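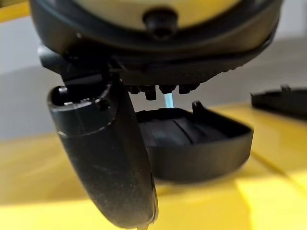 Mererid Phillips asked, after reading the December report, why the project still pays people to guide the arm by hand when the remote control station has been working for months. The short answer is that the two methods produce different errors, and the assembly task needs both. The longer answer takes up most of this report, which covers work on the Gistirura project up to 2026-05-28.

1. Task definition

The task is unchanged. The arm works with black molded plastic parts on a yellow tabletop. It must pick up a part, bring it over a shallow shell, line it up with the features on the shell rim, lower it and release it. Lids are handled as a separate skill and are trained on separate demonstrations. A demonstration begins when the arm leaves its rest pose and ends when it has returned there.

2. Demonstrations recorded

The target in the work plan was 2,000 accepted demonstrations. The target was met. Hand guidance accounts for the smaller share because it is slower to set up and tires the operator. Sessions are limited to 48 minutes, after which the operator changes or stops for the day. This limit was brought in after a review of late-session recordings showed hesitation before contact and a higher rejection rate.

A demonstration is rejected if the part is dropped, if the operator's hand enters the workspace during contact, or if the force log has a gap. Rejected recordings are kept but are not used for training. Operators mark their own rejects at the end of each attempt, and a second person checks a sample of them.

3. Hand guidance compared with remote control

With hand guidance the operator holds the arm and feels the contact directly. The paths are short, and the final approach to the shell is smooth. The drawback is in the force data. The operator's push is mixed with the contact force, and the correction we apply is weak at low speed, where most of the useful contact takes place.

Remote control gives clean force data. The operator works from the Hekby station and sees the parts through the wrist camera and one fixed camera. Depth is hard to judge in the last part of the descent. Operators tend to stop above the shell, move sideways, and then come down in small steps. A policy trained only on these recordings copies the stops. A policy trained only on hand-guided recordings moves well but presses too hard when the part is slightly off.

The current training set uses hand guidance for the approach and remote control for contact and release. The joint between the two segments is still a weak point. On some runs the arm slows down sharply at the handover height, and on a few it reverses for a moment before continuing. Enikő Balogh is testing a blended segment that overlaps both sources. Results will be in the next report.

4. Equipment

The Kovács force sensor was recalibrated once during the period. Drift before calibration was within the tolerance given in the work plan, and no recordings had to be withdrawn.

The wrist camera view is partly blocked by the part being held during the final descent. We tried a steeper mounting angle. It improved the view of the shell and made the approach view worse, so the original angle was restored. The fixed camera was moved closer to the table instead. All recordings made before that move carry a separate tag.

5. Deviations from plan

The second task, with flexible parts, starts 6 weeks late. The Cinidard fingertips were delivered in the wrong hardness and had to be reordered. Staff time was moved to checking recordings, and there is no change to the total budget. The underspend on materials will be used for the replacement fingertips.

6. Next period

Work will continue on the blended segment. Flexible-part demonstrations will start by remote control only, until the operators agree on a common grip. We also plan to train two new operators and compare their first recordings with those of the present group, using the same rejection rules.

One decision is requested from the program office. We would like to release the rejected recordings to the Hekby team for work on error detection. The consent forms signed by the operators cover this use, but the grant agreement mentions accepted recordings only.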